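Tips for cutting and polishing small fossil wood and ammonite pieces at home, collected from the Somwood workshop notes. Updated 25 September 2026.

## Before you cut

- Soak the piece overnight in plain water. Air bubbles along a line usually mean a crack.
- Run thin stabilizing glue into any crack and leave it a full day.
- Mark the cut with an aluminum pencil. Ink washes off under the saw.
- Photograph both sides and write down the locality. Labels get lost at this stage more than any other.

## Sanding

Keep everything wet. Fossil dust often contains silica, so wear a fitted respirator as well.

1. Start at 300 grit and work until the saw marks are gone.
2. Rinse the piece, the tray and your hands before changing grit.
3. Go up through the finer grades in order. Skipping one leaves scratches that only show after polishing.
4. Change direction with each grade so you can see the old scratches disappear.

Pyrite-rich ammonites are the exception. Dry them as soon as you finish each session and don't leave them soaking.

## Polishing

Cerium oxide on a damp felt pad works for most agatized wood. Use light pressure and add water before the pad starts to grab. Calcite pieces do better with tin oxide.
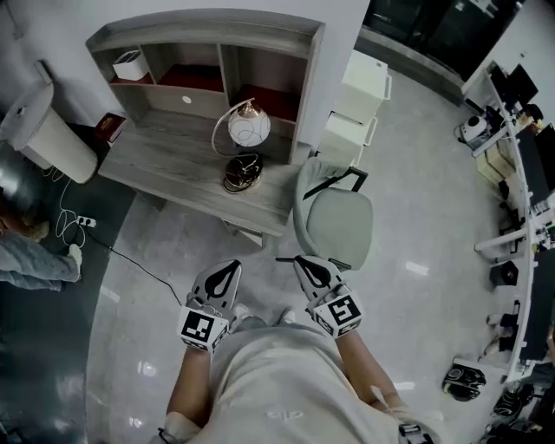 Wipe off the slurry with a wet cotton cloth and let the piece dry for 6 hours before judging the shine. If it looks cloudy, go back to the last sanding grade.

## Storage

Keep polished faces apart with acid-free tissue. Put the label in the box with the piece, and write the same number on the unpolished side in waterproof ink.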